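Teaching by Hand
How demonstration is changing the way household robots learn ordinary work

When the Rillau programme opened its training floor, the intention was to write instructions for each household task and to test them on a machine. The plan lasted one season. Opening a drawer, it was found, required pages of conditions, and a change of knob or handle made most of them useless. The programme now relies on people who carry out the task themselves and leave a record of it for the robot to study.

Two methods are in regular use. In the first, an operator sits at a control station and moves a pair of handles, and a robot arm elsewhere in the room follows. In the second, no arm is involved. The operator holds a gripper fitted with its own camera, walks up to the furniture and does the work directly. Both produce what the staff call an episode: a single attempt at a task, from approach to release.

Remote control has the advantage that everything recorded is, by definition, something the robot can do. The arm cannot reach further than its joints allow, and the operator learns its limits quickly. It is also slow. New operators at Rillau are given 4 weeks to become steady on the handles, and a morning at the station is tiring for the shoulders and the eyes.

The hand-held tool is easier to learn. It weighs little, and a person who has opened drawers all their life does not need to be taught to open one. The difficulty lies in restraint. People naturally twist the wrist, brace an elbow or nudge a seat aside with a knee, and a robot may be able to do none of these things. Much of the induction course, held each May, is given over to unlearning such habits.

Furniture is chosen for variety. Flat-fronted units with plain bar handles were used at first, and a system trained on them performed poorly in real homes. The floor now includes carved and gilded pieces, small round knobs and seats that stand partly in the way, so that the operator must plan an approach from low down or from one side. 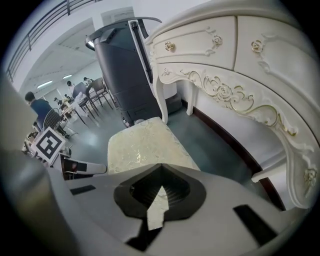
Solange Fehr doubts that variety of furniture is the whole answer, and would prefer to see more variety of people. A tall operator and a short one open the same drawer along different paths, she argues, and a system which has watched only one of them has learned that person's habits as much as the task. She would also keep the failed attempts, provided that they are clearly marked as such.

The programme has moved some way towards this view. Its spring collection of 1681 episodes was shared among 26 operators, with nobody permitted to record the same piece of furniture on consecutive days. Failed attempts are stored separately and reviewed each month. Many concern the grasp itself: a small knob is met at a slight angle, the fingers close, and the pull begins before the hold is secure.

Clivley, which runs a comparable floor, has taken a stricter line and discards any episode in which the operator hesitates. Rillau retains them. Its reviewers hold that a pause before contact often shows a person correcting their aim — a useful thing for a machine to observe. The two centres have agreed to exchange material and to compare results on the same set of drawers.

Care of the pieces is a matter in its own right. Painted and gilded surfaces mark easily, and operators are asked to keep the body of the tool clear of carving. A written guide, revised in June 2024, sets out the preferred approach for each item and the point at which an attempt should be abandoned.

The next stage will bring in longer tasks, in which a drawer is opened, an object is taken out and the drawer is closed again. Operators will work in sessions of 3 hours, alternating between the control station and the hand-held tool. Applications to join the autumn group may be made through the programme office at Rillau.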